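Prikness: call for participants

Does the colour of your bedroom change how you sleep? We doubt it, and we need 400 households to check

Location: your own home, plus one short meeting in Mundon or by phone
Length: 16 weeks, starting in October
Payment: see below, please read it properly
Contact: Dirceu Peixoto, study lead

If you have bought paint in the past few years you will have met the claim that colour does things to you. Blue calms. Yellow cheers you up. Red makes you hungry, or cross, depending on who is selling it. Dark bedrooms are "cocooning" this year and were "oppressive" the year before last, and as far as I can tell the human brain did not alter much in between.

I have spent a good part of the past winter reading the studies these claims are supposed to rest on. A lot of them turn out to be very small, or to have asked people how they felt about a coloured square on a screen, or to have been carried out on students who sat in a painted booth for a quarter of an hour and were then asked whether they felt calm. One of the most repeated figures, the one about people with blue bedrooms sleeping longest, I followed back through a string of articles to a hotel chain's press release. It had no method section. I wrote and asked for one and am still waiting.

None of this proves the claims are wrong. It could be that a green room really does help you nod off. My own guess is that curtains, noise, a decent mattress and whether you have a baby matter so much more that you would never spot the paint. But a guess is all it is, and I would like something better than a guess on either side.

What we are going to do

Households who sign up will be put into groups by a random draw. One group will repaint or repaper the bedroom in a colour taken from the draw. Another will redecorate in whatever shade the room already is, so they get the same upheaval, the same smell of paint and the same pleasant feeling of having finally got round to it. The last group will leave the room alone until the end, when they can have their materials too.

The middle group is the one I care about most. Hardly any of the studies I read had one. If you tell people they are getting a calming blue and then ask if they are calm, plenty will say yes to be polite. If you give someone a fresh coat of the same old magnolia and they sleep just as well as the blue people, then what you have measured is fresh paint.

Everyone keeps a short sleep diary on the Lekex form, which works on a phone or on paper. It takes a few minutes in the morning. Some of you will also be asked to wear a wrist tracker at night. I have my doubts about those as well, and we will be using them mainly to see how far they disagree with the diaries.

The colours and papers in the draw

There are plain paints, from near-white through to a brown that my sister says looks like gravy, and a smaller set of patterned papers. The papers are in because most of the advice on patterns is even thinner than the advice on paint. I have seen large leaves described as "bringing the restful outdoors in" and, in the same magazine, as "too busy for a sleeping space". You may be drawn a paper. You may be drawn a dark one. We ask that you live with it for the full run before deciding that you hate it, and we ask you to be fairly relaxed about decoration in general before you apply.

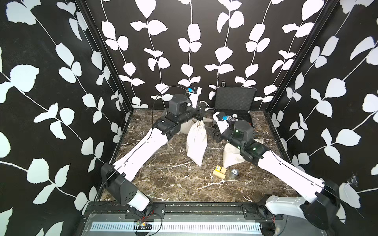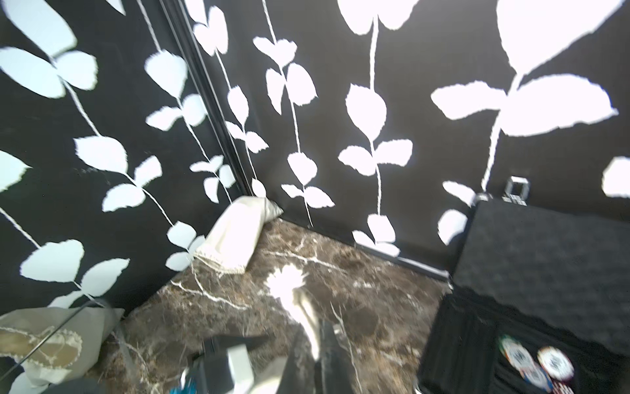 White vines on black walls, with a dark brown marbled floor.

You can rule out one colour or paper on the application form, no reasons needed. More than one and the draw stops being much of a draw.

Who we are looking for

You should be over 18, live within reach of Mundon, and have slept in the same bedroom for at least the past year. You can own or rent, but renters must have a letter from the landlord or agent. Please get the letter before you apply. Last time we ran something in people's homes we lost a good many renters halfway through when the landlord found out, and it made a mess of the results.

Couples are welcome and both of you should keep a diary. Please fill them in separately. We can usually tell when you haven't.

We would especially like to hear from shift workers and from people over 65, who are nearly always left out of this sort of thing. People who think the whole idea is rubbish are welcome. So are people who are sure that colour changed their lives. I would like a fair number of both, and we will be asking about your expectations at the start so that we can look at the difference.

Please don't apply if:

you work in paint, wallpaper or interior design, or someone in your household does
you are being treated for a sleep disorder
you are due to move, or expecting a baby, before the study ends
you have a child under two who sleeps in your room
you know that you will quietly paint it back

What you get

Materials are paid for, up to £400 per household. That covers paint or paper, paste, filler, brushes and dust sheets. If you can't do the work yourself we can send a decorator, but there is a waiting list and you may end up starting later than everyone else.

There is no fee on top. I argued for one and the budget said otherwise. You should be clear with yourself about whether a redecorated bedroom in a colour you did not choose is worth a daily form for 16 weeks. For some people it plainly won't be, and I would much prefer you worked that out now.

Everyone will be sent the full results, including their own figures, before they are published. That will happen whatever we find. If it turns out that the gravy brown beats everything else I will say so in print and paint my own room with it.

Who is paying

Prikness is a small reader-funded newsletter that tests household claims. The money comes from subscriptions. A paint maker offered to supply everything free in return for seeing the results early, and we said no. The materials will be bought over the counter at full price, from shops that have no idea what they are for.

What could go wrong

Quite a lot. People know what colour their bedroom is, so there is no way to hide which group you are in. We will try to get round this by not telling you what each colour is "supposed" to do, although you may well have read it somewhere. The nights will be drawing in as we go, which affects sleep by itself, and that is the main job of the group who leave their rooms alone. People drop out. Diaries get filled in on the bus from memory. 400 households ought to be enough to find an effect of the size the magazines promise. It will not be enough to find a tiny one, and if we find nothing I won't be claiming that nothing is there.

How to apply

Fill in the Lekex form on our website or ask for a paper copy by post. You will need a photo of the bedroom as it is now, with the curtains open and no tidying up, plus the rough size of the walls and your landlord's letter if you rent. You will also be asked how well you think you sleep, so have a think about it first.

We reply to everyone, usually within a fortnight. Questions before you apply can go to Dirceu Peixoto through the contact page. Please don't ask me which colour is best for sleep.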